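Ticket 261 – Postcards slipping and curling on rope display line
Product: Plusell braided display line with plastic pegs
Status: Open
Raised by: Clenoment front counter

Issue
The postcards on the rope line won't hang flat. Corners droop outward, and by mid-afternoon the cards have slid down against each other so that only the closest one can be read. We stock the cream cards with six postal code circles, a stamp box and a short line of Chinese text. They are fairly light.

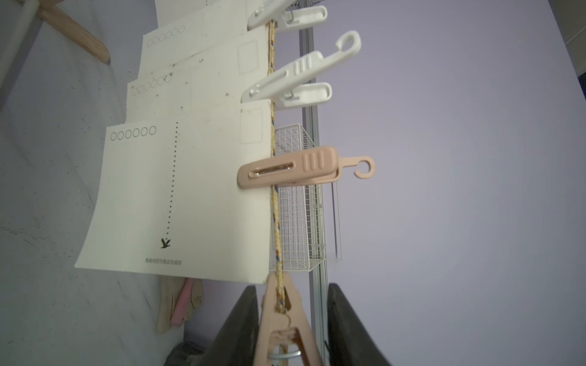
Cards on the line, pink-beige and white pegs.

Tried so far
1. Moved the pegs further onto the card. Less slipping, but the peg covers part of the printing.
2. Retied the rope at both ends and pulled it tighter. Held on Saturday morning, sagging again by 4 pm.
3. Swapped two of the pegs for spares out of the same packet. No change in colour makes any difference to grip, as far as we can tell.
4. Left 16 cards under a De Smet catalogue overnight. They came out flatter. Two curled again within the day, both from the end of the line near the door.

Condition of stock
Some cards have picked up grey specks and smears. These won't wipe off with a dry cloth and we haven't tried anything damp. The marked ones are being kept aside and shouldn't go back on the rope until we know whether the dirt comes from the rope, the pegs or the bench. The bench top is scuffed, so that's the first thing to clean. 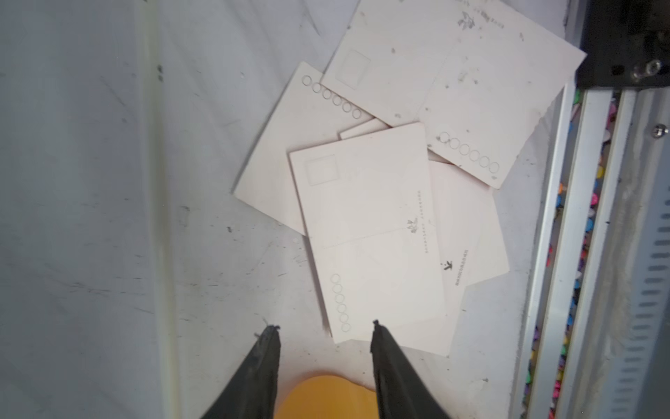
Reply from Jiteso support: please don't use water or spray on uncoated card. A soft white eraser will lift light dust, but test it on a spare first. For the slipping, use one peg at each top corner and run the rope level. A card hung from one edge on a sloping line will always creep.

Update
Bench wiped down. Eraser took off the lighter marks and left the darker spots. Will rehang with the rope level when the second hook arrives – ticket stays open until then.

Comments (3)

Same thing with ours. Wooden pegs gripped better but left dents.

Does the rope stretch? Mine needed retying for about a week, then it settled.

Try the eraser before you hang them, much easier on a flat bench.

We use cookies to remember your settings and improve this help desk. Accept all | Manage preferences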